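Felent Mug Rack Demonstrations
Data card, maintained by the Trikgate group at Prultport
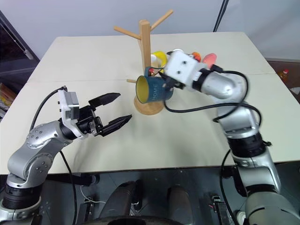 Figure 1. Right arm holding a teal mug at the rack; left gripper open.

Summary
This set contains 1,378 demonstrations of placing a mug on a wooden rack, recorded by remote control of 2 robot arms. Each demonstration includes a head camera view, joint positions and gripper commands.

Splits
Validation: 259 demonstrations
Test: 483 demonstrations
All others are assigned to training.

Collection
Operators completed a practice session before recording. Attempts in which the mug was dropped are kept and labeled as failures.

Limitations
All recordings were made at one station. Results may not carry over to other racks or table heights.

Access
Requests should be sent to the Nwachukwu data office. Redistribution requires written permission.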